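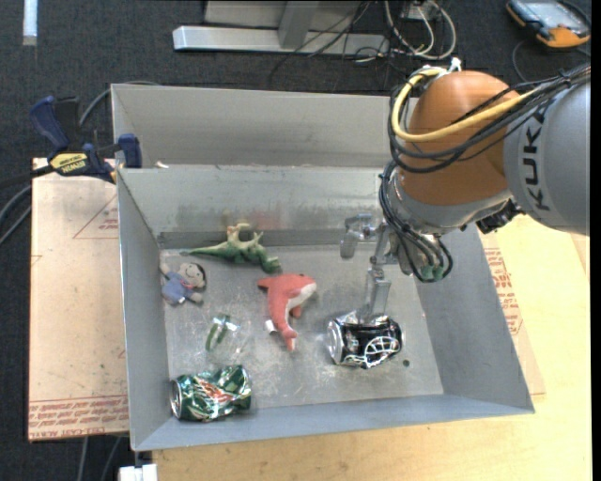

Dinosaur, shark, little doll in blue, and two cans past their best.

8 March 2022

I have been meaning to write about soft toys for months now, and every time I sit down to do it I end up writing about soup instead. So no soup today. Today is for plush, and for the odd bits and pieces that always end up in with the plush, whatever you do and however many bins you own.

I grew up in a house where the toy box was also the recycling, the sewing basket and the place you looked for scissors. My mother would tip the whole thing out on the rug twice a year and we would find everything in there — buttons, candy wrappers, a library card once, and always a soda can somebody had stepped on. So when I see a green dinosaur sharing a floor with a crushed green can, I feel right at home. They even match! The shark is the one I have a soft spot for, though. It's a red-orange sort of color with a white belly, and I have never met a shark that color in any book, but it suits him.

When I sort a mixed bin I start with the things that can cut or leak. Cans come out before anything else. A crushed can has edges you don't notice until your thumb does, and the last spoonful of cola has a way of finding the one toy with pale fur. I keep a paper bag beside me for those and rinse them all in one go at the end. Then I pick up the little scraps, the bits of paper and the clear plastic pieces that might be part of something. I used to keep every one of those "just in case" in a jar by the sink. I had a jar of 80 of them by the time we left Stedstead (I counted while I was waiting for the movers, who were late), and I could not tell you what a single one belonged to. Now they get a week on the windowsill, and if no one asks, out they go.

After that it's only the soft things, and this is the part I enjoy. I give each one a good squeeze all over to feel for hard lumps or split seams. Tails are the usual trouble, because that's where small people carry them, and a long-tailed dinosaur gets carried by the tail more than most. If there's a gap I close it with a ladder stitch before it goes anywhere near water. Diễm Hồ taught me that stitch at her kitchen table in Tagle, and she made me unpick my first one four times, very kindly, while feeding me sesame cookies.

For the washing I use an old pillowcase with a knot in the top and the machine on its gentlest cycle. Dolls with hair I do by hand in the sink with a drop of plain soap, blue outfits included, and I test a hidden corner with a damp white cloth first. I once turned 32 white socks the color of a robin's egg and I don't care to do it again. Then everything gets pressed in a towel and laid flat on the drying rack, turned over at bedtime and again at breakfast. Spikes and fins need a little pinch back into shape while they're damp. The big bear took until the third day last July, and that was in the heat, so do be patient with anything fat.

As for where they all go afterward, I'm still working on it. I like a wide, open bin with low sides over a deep one, so you can see every face from above and there's no digging. Ours sits on a table at the moment, which the children think is very grand. The ones we've outgrown go in a box for the shop in Cliltmont, and I'm always one or two short of what I meant to give, since I take somebody back out on the way to the car.

If anyone has a good way of getting dried glue out of plush fur, please leave it in the comments. I've tried ice and I've tried vinegar, and the rabbit still has a stiff ear.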